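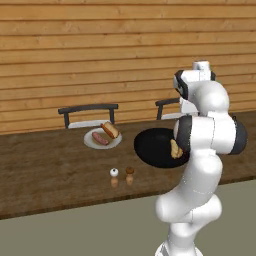 Reading time: 2 min

4.2 Evaluation of the Storketti Task Kit

The Storketti kit is a commercial package of simulated kitchen and dining tasks for single-arm manipulators, licensed by the year. We reviewed release 2 over 662 episodes, all run in simulation at the Gillerthorpe laboratory. The policy under test was the Rawat baseline supplied with the kit, with no changes to its default settings.

Figure 3. Table setting from the hot dog task, with the arm, the pan, and the plate holding the sausage and bread. The two shakers, likely salt and pepper, are near the front edge of the table.

An episode is scored as complete when the sausage and the bread satisfy the placement conditions in the task file at the final time step. Under this rule, 489 episodes were complete. The kit does not award partial credit, and its log records only the first condition that fails. We therefore replayed the incomplete episodes and assigned each one to a failure type by hand. In 44 of them, the arm made contact with an object that was not part of the task.

Scene loading was stable throughout the review. The documentation of contact parameters was less satisfactory. Friction values for tableware are given in one table and overridden in another, and the manual does not state which takes priority. Laboratories that intend to compare results with those obtained on the Billa kit should fix these values before training and report them in full.

Contact: Gillerthorpe Laboratory, Publications Office | © 2019 | Back to top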